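Numura Sessions: Progress Report, Second Funding Period

Prepared for the Suvero Fund by Sepehr Sharifi, series producer

Dear friends at Suvero,

I promised in my last report that this one would be shorter, and I'm already fairly sure I won't keep that promise, so please get yourselves a coffee. A lot has happened since the winter, most of it good, and I'd like you to have the whole picture before we sit down together in April.

As you know, your grant pays for Numura Sessions, our series of live studio performances by singers and bands who have never been on television. We film them playing straight through, with no second takes and no fixing the vocals afterward. That rule has given me a few gray hairs this season, but I still believe in it, and so do the artists, even the nervous ones (and they are nearly all nervous!).

Where we are with the episodes

When we opened submissions for this period we received 534 entries, and every one of them was listened to by at least two people. Out of those we invited 46 acts to audition in person. We have now filmed the first block of episodes, and editing on that block is finished except for the sound mix on the last one, where the bass player's amp developed a hum in the second song. Our mixer thinks she can bring it down quite a bit. I've told her not to spend more than another day on it.

The performance people keep asking me about is the one by Mosoti. They came in as a five-piece with two dancers, and the dancers had learned a completely different version of the song from the one the band had been rehearsing. We found this out at the run-through, with the doors opening at 7 p.m. and the audience already lining up outside. Everybody was very gracious about it. The band went with the dancers' version, the drummer counted it in too fast, and what came out was rough and a bit wild and, to my ears, the most exciting four minutes of the season. Not everyone online agreed. We had some unkind comments when the clip went up, mostly about the singing, and I spent a long evening on the phone with the lead singer, who took it hard. She has since asked to come back, and I have said yes. I would like us to talk in April about what we owe our artists when a clip travels further than any of us expected, and whether a small part of the next budget could go toward looking after them in the week after release.

The audience

The room holds 538 with the balcony open. We have filled it once, for the season opener, and I won't pretend the other nights came close. The balcony stayed closed for two tapings and the floor looked thin from the stage, which the performers do notice. Free tickets turn out to be a mixed blessing, as people claim them and then stay home if it rains. We have started sending a reminder on the afternoon of the show, asking people to give back what they can't use, and the last taping was noticeably fuller.

I was also very pleased with the students who helped us this season. They ran cables, seated guests, made tea by the gallon, and one of them designed the new title card you'll see on the finished episodes.

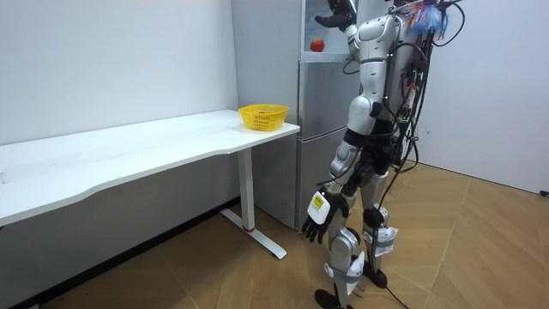

The other big piece of work has been the music rights. Cover songs are popular with our viewers, but clearing them for streaming has taken much longer than I planned for in the original schedule. Clullach, our distributor, needs signed paperwork for every song before an episode can go live, and two of our publishers have been slow to answer. I've asked the acts in the next block to bring at least one original song each, so that we always have something we can release while we wait.

Money

We are on budget overall. Lighting came in under, travel came in over, and the two very nearly cancel out. I have attached the full sheet. We have used 40 percent of the contingency, nearly all of it on a replacement mixing desk after the old one gave up during a soundcheck. I should have flagged that to you at the time, and I'm sorry I didn't.

What comes next

The second block of tapings starts in the spring. Before then we need to confirm the house band, settle the running order, and find a better answer for the backstage area, where three acts are currently sharing one mirror and one working outlet. If any of you would like to come to a taping, please just write to me and I'll hold seats near the front. It would mean a great deal to the crew to meet you.

With warm thanks, as ever,

Sepehr Sharifi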